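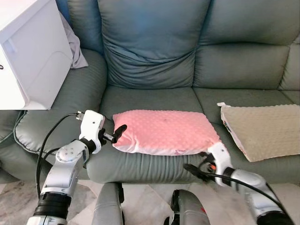 3 min read · 8 replies

Cushion placing with two arms: does the "pinch both edges" prior help?

tallgrass_ix
Okay, I'm way too excited about this so forgive the rambling. Our little group in Brerkasstead has been testing a policy called Maven on soft household stuff, mostly cushions on sofas and chairs. The new bit is a prior that pushes both grippers toward opposite edges of the cushion before anything else gets planned. With it we got 93 good placements in a block of trials. A placement is good if the cushion ends up flat on the seat and square enough for two raters to agree.

mossback
Nice! But 93 out of what?

tallgrass_ix
Ha, sorry, should have said. 876 demos for training, then 100 test trials per condition. So 93 with the prior, 17 without. The kid's chair is my favorite case — the seat is barely bigger than the cushion, so a sloppy grasp really shows. 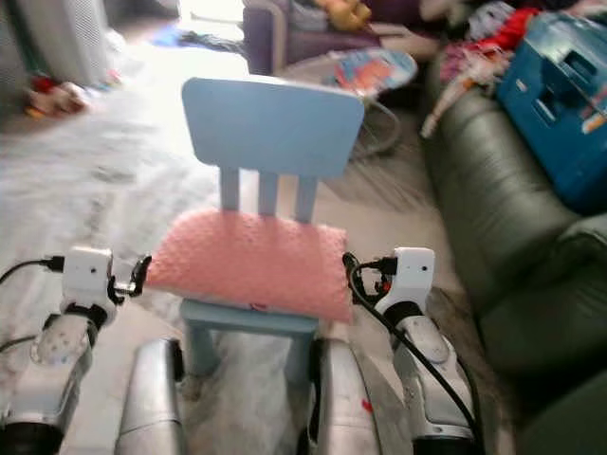
Does the policy get told which piece of furniture it's facing?
It gets only the camera views and joint positions. There's no furniture label anywhere in the input.

mossback
17 looks suspiciously low to me. A plain baseline on the same demos should manage better than that. Did you tune it at all, or just switch the prior off and rerun?

tallgrass_ix
Switched it off and reran. Fair point, and I'd love to see a tuned one.

Ga-eun Moon
I'm with mossback on the baseline, but I think the effect is real. We tried something similar at Jendthorpe last October with our Gil planner and saw the same thing: one-sided grasps fold the fabric over and then you never get it flat again. Cloth pulled tight between two hands is so much easier to plan for. It's basically a bar!

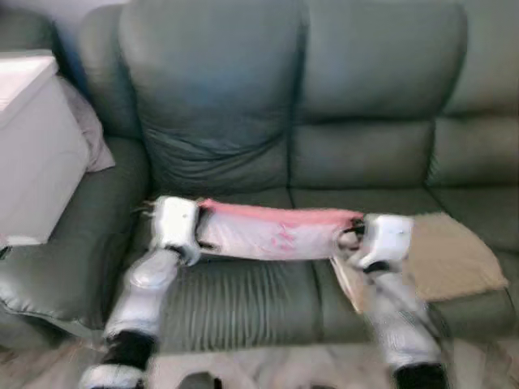

What I'd change for the next round

1. Tune the no-prior baseline properly, same budget for both.
2. Report sofa and chair separately.
3. Start some trials with the cushion already askew.

pelican_dot
Disagree with 2. Split it up and you have too few chair trials to say anything. Collect more first.

Ga-eun Moon
You can show the split and still say it's thin. I'd want to see it.

tallgrass_ix
I'll post both versions, haha. For 3 we have a few already, with the pink cushion on the middle of the sofa and the grippers working at its left and right edges. Leather is a fun surface for this, all those creases!

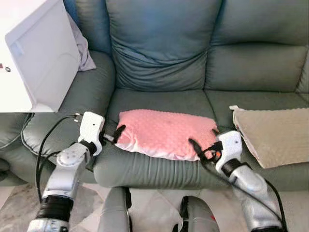 Pink cushion on the middle seat, one gripper at each side

mossback
OK, that helps. Still want the tuned baseline before I believe the size of the gap.

tallgrass_ix
Running it this week. I'll put the numbers in this thread.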